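Wrist cameras, part two

I spent most of June swapping small cameras on the wrist of the arm in the back bedroom. The old Grundier had a loose connector and I was tired of taping it down. The two I tried were the Vollitz and the Brutach, both with the same bracket, the same controller and the same gripper.

Color and exposure

The first thing I look at is how a camera handles a view with very little in it. A plain gray surface is a good test. If the auto exposure is going to hunt, it hunts there. I also want to see how gray the gray comes out.

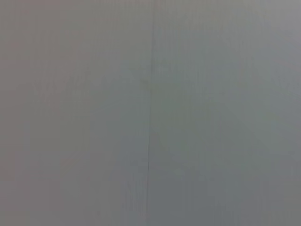
Emrys Lloyd wrote in after part one to say that I should lock the white balance before comparing anything, and that his own arm missed half its grabs until he did. He also thinks auto exposure should be off for good once the lamps are set.

I took the advice on white balance. The left side still comes out warmer than the right, and the seam gets faint toward the top, so I wouldn't trust an edge finder up there. Exposure I left on auto for now – the window light changes too much by late afternoon.

Blur

The controller is an Amini and it takes frames at whatever rate the camera offers. At 300 mm from the table the Vollitz was fine standing still. Moving was another matter, and I had to drop the arm speed twice before I got frames I could use. Cookware on a white table shows the problem well, with a curved rim and a handle to find.
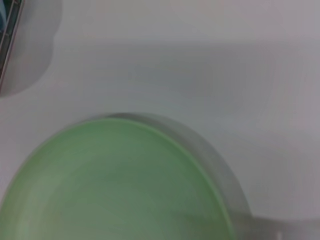 Mounting and cable

The Vollitz weighs less, but its cable is stiff and pulls on joint 5 when the wrist turns all the way over. The Brutach cable is softer and 13 cm longer, enough for a proper loop at the elbow. Both use 2 screws. The Brutach screws are tiny and I have already lost one in the carpet.

For now the Brutach stays on the arm. I'll run the pick test again with a fixed exposure, as Emrys suggested, and post the numbers when I have them.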